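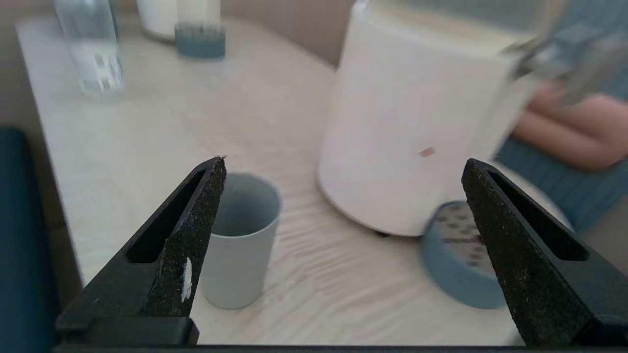 The Flondmont Ferry

The last ferry to Flondmont left at ten past six, and I was on it with my mother's sewing machine and a bag of her coats.

She had moved to the island two years after my father died. She rented the upper half of a house on Eller Street, over a man who repaired outboard motors, and she said the noise was company. In May she fell on the outside stairs. Now she was in the rehab wing on the mainland and had asked me for the machine. Then she had changed her mind and asked me to take it back.

"They don't have a table the right height," she said on the phone. "Put it where it was."

So I put it on the seat beside me and paid for one passenger. The crossing was 32 minutes. A woman across the aisle was eating crackers out of her coat pocket. She looked at the machine for a while.

"Does it do buttonholes?" she asked.

I said I thought so.

"Mine quit doing them. It does everything else."

She went back to the crackers. Outside it was raining on the water and the windows had fogged. I wiped a patch with my sleeve and could see the light at the end of the breakwater.

The man downstairs had left the porch lamp on. I carried the machine up first and then went back for the coats. The apartment smelled of closed windows. On the kitchen counter was a letter from the landlord, Ramasamy Properties, saying the rent would go up by $67 in the fall. She had written on it in pencil, "Ask about stairs."

I put the machine on the table under the window. There were four dents in the carpet where her chair belonged, and I moved the chair back into them. A blue dress was folded over the arm of the couch with one sleeve pinned on and the other lying loose. I had never seen it before. It was too small for her and too small for me.

I called the rehab wing. It took them a long time to bring her the phone.

"It's where it was," I said.

"Is the lid on?"

"Yes."

"Take it off. It sweats."

I took it off. I asked who the dress was for.

"The girl at the Cana Bakery. She has a recital Thursday."

"Mom, it's only got one sleeve."

"I know how many sleeves it has."

I sat down in her chair. The motor man was running something in a barrel of water below, and the floor hummed a little. I hadn't sewn anything since high school, and that was an apron.

"Is the thread on top the right blue?" I asked.

"There's only one blue up there," she said. "Start at the underarm. Go slow. And turn on the lamp, you never turn on the lamp."

I turned on the lamp. She stayed on the line while I found the pins.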